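Speaker notes: "One tray, one table". Small storage session, Clurnberg community day, Thu 3 July
Osian Griffiths

Slot is after lunch, so keep it moving. Slides are on the stick, handout on the chairs.

Opening. Ask who has a drawer at home with tablets, glue, batteries and a tape measure in it. Wait for the hands. Say mine was the same until May, when I went looking for plasters and found three half-used boxes of them at the back, under a bicycle lamp.

Main point, say it early: small things get lost because they have no edges around them. A tray gives them an edge. It doesn't need to be a good tray. Mine came from Bognár on the high street and the lid went missing in the first week.

Slide 2. Leave it up while talking about clear plastic.

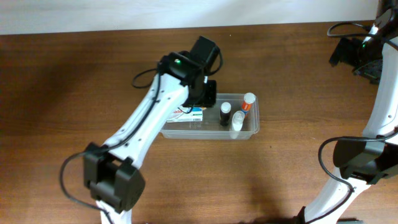
Clear sides matter more than people expect. With a solid box you have to stand over it, or take it down off the shelf, to know what you've got. With a clear one on a shelf at eye level you can check from across the kitchen. The downside is that clear plastic scratches and goes cloudy, so wash it by hand with a soft cloth.

Then talk about height. Low sides for things that lie flat, such as a box of tablets. Small bottles with caps are happy standing up in a low tray as long as they have a neighbour. A bottle on its own in a big tray will tip every time you move it. Two fixes: a smaller tray, or a folded tea towel down one side to take up the gap.

Boxes at one end, bottles and tubes at the other. The boxes are the things you take out and put back most, so give them the end nearest your hand. Say which hand – people laugh, but left-handers do set it up the other way round.

Pause here. Slide 5. Take comments for a couple of minutes before going on.
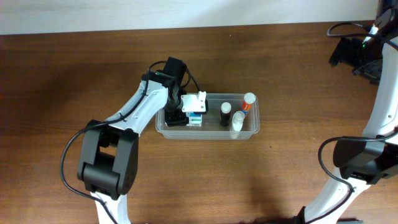 Enikő Kovács said at the Turkville session that she would never keep glue and medicine in the same tray, because a tired person reaching in at night goes by shape. Read that out. She's right, and I have changed my advice. Mixed trays are fine on the table while you are sorting. Once the sorting is over, medicine goes in a tray of its own, up high and out of reach of children, preferably in a cupboard that locks.

Lợi Tăng asked about labels. Short answer: label the shelf and leave the tray alone. Trays move about.

Next, the clearing part. Clear the whole table first. Wipe it, dry it, and only then put the tray down. Put it to one side so there is bare table to work on. Tip nothing out. Take one item, look at it, decide, put it back or put it on the table to go. If I run short of time, cut the bit about the Hindard baskets and go straight on from here.
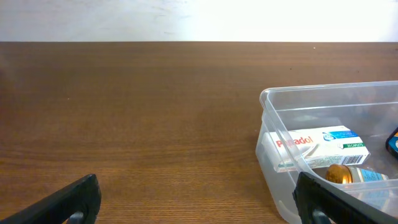

Keep tablets in the box they came in. The box has the name, the number and the date, and the leaflet is inside. Loose strips with an elastic band round them save space, but six months later you can't tell what the dose is. Lay the box so the name can be read through the side without lifting it.

Out-of-date medicine goes back to the chemist. Don't put it in the bin and don't pour it down the sink. Say this twice.

How often? I do mine when the clocks change. Lambros Zervas does his on the first of the month, but he has a much bigger family.

Questions. Likely ones: where to get trays (any kitchen shop, measure your shelf first), whether the bathroom is all right for tablets (too damp, use a bedroom cupboard), and what to do with caps that don't match any bottle (throw them out).

Finish by ten to three. Jolán Szénási needs the room and the projector straight after. Collect spare handouts from the back row.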